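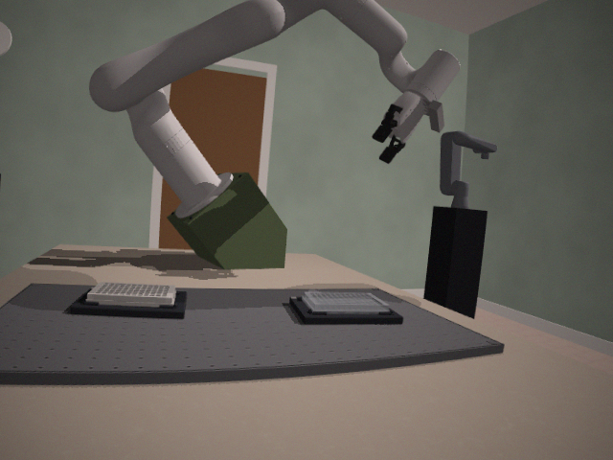
Work With Us > Open Calls > Plate Handling Practice Group

Hi, I'm Mahnaz Farahani, and I look after the plate handling guidelines at Jakon. I need 15 people to help me fix them!

The guidelines cover how a robot arm should pick up, carry and put down multiwell plates on a shared bench. We wrote the first version in August and called it Jarard, mostly because every other name was taken. It's fine as far as it goes. But it was written by two people (me and Hưng Khương, who runs our simulation side), and we've been staring at the same setup for so long that we keep skipping over stuff a newcomer would trip on.

So I'm looking for people who work with lab automation — techs, programmers, safety folks, students, whoever ends up resetting the thing when it stops. You don't need to have written a standard before. You do need to be okay telling me a rule is dumb.
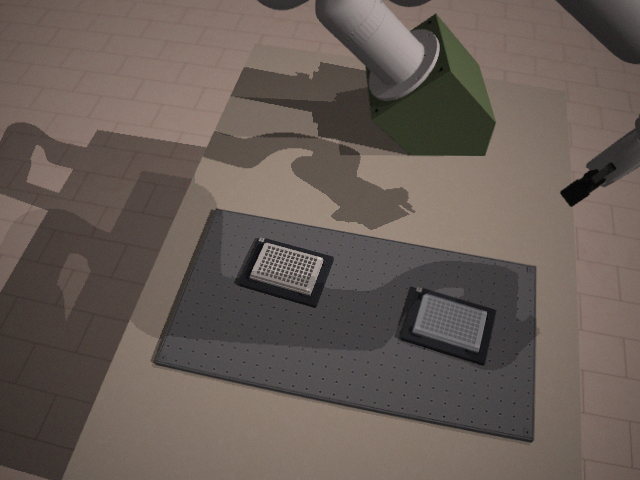

Two plates in their holders on the breadboard, simulated bench.

All the exercises happen in simulation, so you can join from anywhere. You'll go through the draft rules one at a time, try them on the simulated bench, and mark up what's unclear. The parts I most want eyes on:

- how much clearance to keep between the gripper and a plate it isn't picking up
- where the arm should park between moves
- who gets to change a holder position, and how that gets written down
- what has to be checked before anyone runs the same moves on a real arm

That last one is a mess right now and I'd love a good argument over it.

It's 4 online sessions of 2 hours each, plus a little reading in between. We pay $400 when you've finished all of them. You'll be named in the next version too, if you want to be.

To apply, send me a few lines on what you do and one automation rule you'd change at your own workplace. No résumé please. Applications close Tuesday, September 3, 2024, and Hưng will write back to everybody, including the people we can't fit in this round.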